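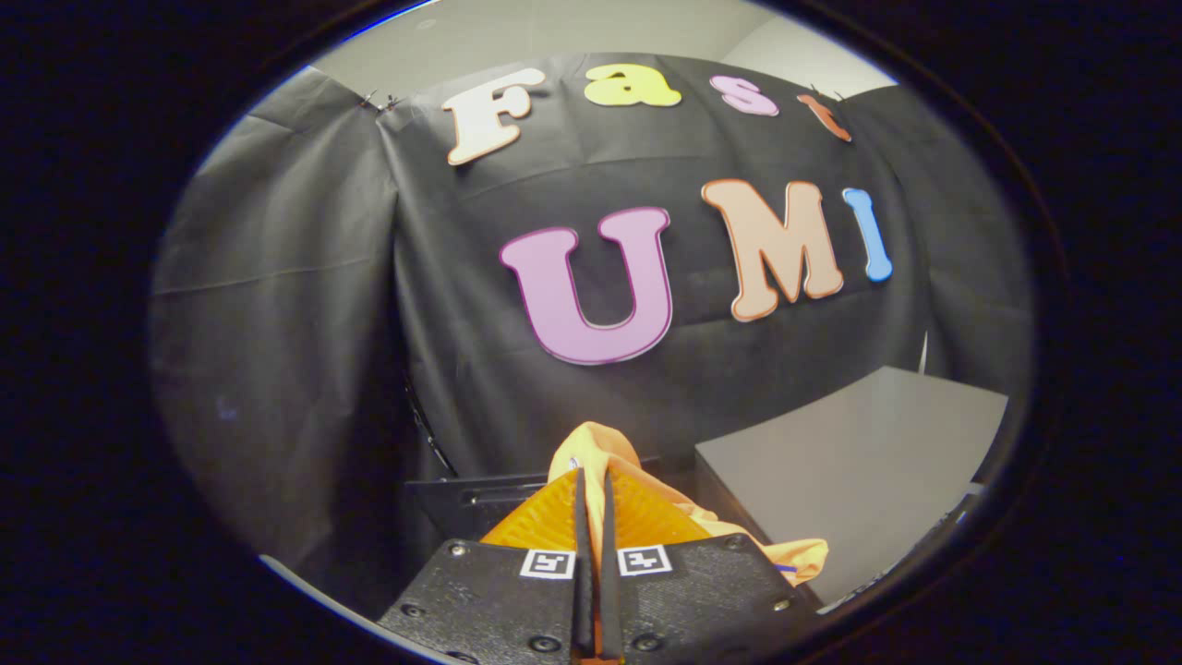
**June, 9.40 am. Second-year practical, marking trial**

Went through the lab reports from the pendulum practical with Anil Nair before the first group came in. We had each marked the same 12 scripts separately, using the new sheet, and then compared. Agreement was good on method and on graphs. It was poor on discussion, where he had given full marks to two reports I had put near the bottom.

Reading them again, I think the sheet is at fault. "Comments on sources of error" can be met by a list, and both reports had a list. Neither gave a size for any error. Anil marked what the sheet asked for and I marked what I wanted it to ask for. Proposed wording: "Gives the size of the largest error and shows how it affects the result." He is happy with that.

Also agreed:

- Units on axes: lose the mark once per report, even if every graph is missing them.
- Late hand-ins go in the Plindex folder as before. Don't mark them from email.
- Abstract stays at one mark. Anil would drop it altogether. I'd keep it until they write the project report in third year.

**11.15 am. Group B**

13 on the list. Started five minutes late as the store room was locked and the key was at the front office.

Tried asking each pair to write down their expected period before touching the bob. It slowed the start, but there were fewer questions later on about whether a result was "right". One pair had worked in degrees throughout and spotted it themselves from the guess. Will do the same with Group C and keep the slips of paper this time, I binned these by mistake.

Timer 4 is sticking again. Label on it, moved to the left-hand shelf. Don't lend it out.

Teaching assistants asked if they may show the Plurnometti worked answers during the session. I said at the end only. Need to check what Ó Briain does in his groups so we aren't telling people different things.

**2.30 pm. Loose ends**

Marking sheet retyped, version 2, saved next to the old one. Old one not deleted, as Group A's marks were given under it and someone may query them.

The Lellell booking page still shows the room as free on our afternoons. Wrote to the office about it before Easter and had no reply. Wrote again.

To do: reprint the safety sheet with the new extension number, re-mark the two discussion sections with Anil, order string.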